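Waltberg open day, notes from the visit, 2025-10-19

Got there late, trains. Missed the welcome talk but had the coffee, so fine. Hall split in two – arms at the front, grippers and cameras round the back. 11 stands, most of them small.

Cimel first. Their two-finger gripper is quick and closes very square. Good on boxes and bottles, poor on anything floppy. I tried it on a tea towel and dropped it twice. Jokgate next door had softer pads, slower, but it held the same towel first go. Controler on the Jokgate is a pain though, three menus just to change the grip force.

Lis was the one I'd come for. Two arms, a gripper on each, and the jobs are ordinary household and hotel stuff. Cloth, bins, door handles. I asked a lot about cloth. 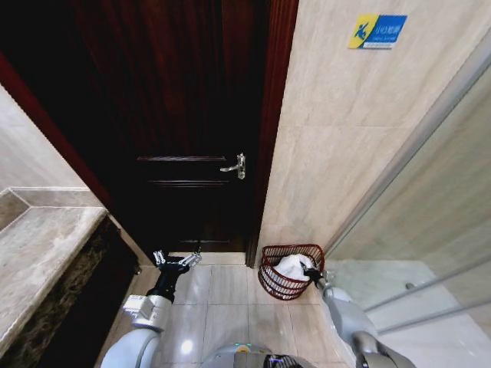

Which gripper would I pick for towels and bedding?
The soft-pad Jokgate, as long as somebody else sets it up. Hard fingers want an edge to pinch and a heap of cloth rarely offers one.

Cameras, quickly. Head camera alone struggles with glass and shiny tiles, so most stands add one at the wrist. Cimel's wrist camera adds about 40 grams and you do feel it when you move the arm by hand. Didnt get to try the Lis one, queue too long.

Prices only on request, as ever. Next open day is in April, booking through the Waltberg site. Bring your own towel.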